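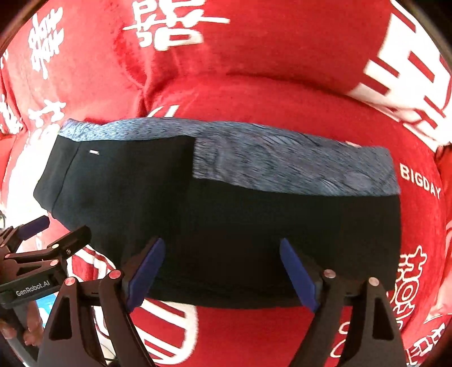
Session 3: Folding stretchy things on a soft surface

Hello again, and welcome back if you missed last time. These are my own notes for the evening class, so they wander a bit. Bring them along with a pencil, because Nuria Moya and I disagree on half of it and you may want to cross my bits out.

Last session was tea towels and pillowcases, all nice square things that do as they're told. Now we're on to sportswear. Black bottoms with a blue waistband are a kind place to start, because a band in another colour shows you where you are in the fold. With all-black leggings I get lost by the second turn, every time!

1. Find the waistband first

Before you fold anything, run your thumbs along the band from one side to the other. It's usually the firmest part of the garment and it makes a good straight line to work from. Lay it flat, smooth the body away from it, and only then bring one leg over the other. If there's a little label near the band, I use that as my marker for left and right (Iñaki turns everything inside out to look for the care label, and I have given up arguing).

2. Folding on a bed

Most of you told me you fold on the bed at home, so we're doing it that way too. A bed gives. You press down in the middle, the sides come up, and your tidy rectangle turns into a banana. Press with flat hands, spread wide, and don't lean. Velvet is harder still - it grips the underside of the cloth, so when you drag the top layer across, the bottom one stays behind. Lift and place instead of sliding.

A tray or a big hardback book under the garment helps a lot. Marcelino swears by an old drawing board, 40 cm on the short side, and his piles do come out better than mine.
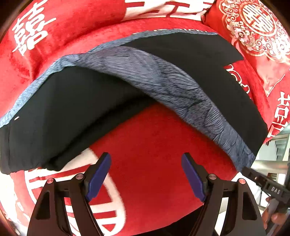

3. When it bends in the middle

A fold that arches like this one isn't ruined. Look for the band: it's the blue-grey strip curving between the two black parts, and it has a fine pattern on it, a bit like feathers or the veins of a leaf. Take hold of the cloth on either side of that curve, lift it clear of the bedspread and give it a small shake, then lay it down again with the band straight. I find that quicker than poking at it where it lies.

And yes, the red bedspread with the double happiness characters is lovely, and so is the satin pillow. Very cheerful to fold on. Those big white characters are handy as well, you can line an edge up with one of them.

4. To practise before next time

Fold one pair of bottoms with the band on the outside and one with it tucked in. Stand them both in a drawer overnight and see which has slumped by the morning. Mine slump when I rush the last turn.

Bring one awkward item to the next class. Hoods are welcome, fitted sheets are not (that's session 5, be patient).

Last updated: December
Dakdale Evening Classes - household skills handouts - contact Nerea Gallardo at the front desk - Back to top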